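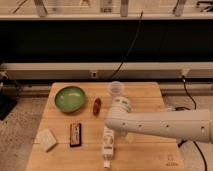
Tabletop items, sorting room: green bowl, clear cup, white tube, folded cloth.

Birnow household sorting, progress note for Hubert Plattner
January 8, 2022

Short one, more to follow when Ylva is back.

- Item list now at 71 of 100. Kitchen and bathroom things mostly done, snacks still behind.
- Bowls and cups: finished. Green bowl stays in the everyday set.
- Wrapped bars and tubes go in one tray for now, Catarina wants them split. Not decided.
- Cloths: folded flat, no stacking. Works ok so far.
- Spent to date 799, all on tableware and labels. Reciepts with Bendik.

Problems: label printer down again, 4 trays waiting. Second table from Grundetti not here yet, so we are sharing one and its slow going.

Next: finish snacks, fix the tray question, send full list. Still aiming for May. Need your ok on the extra shelving before we order.

Hedvig Grønli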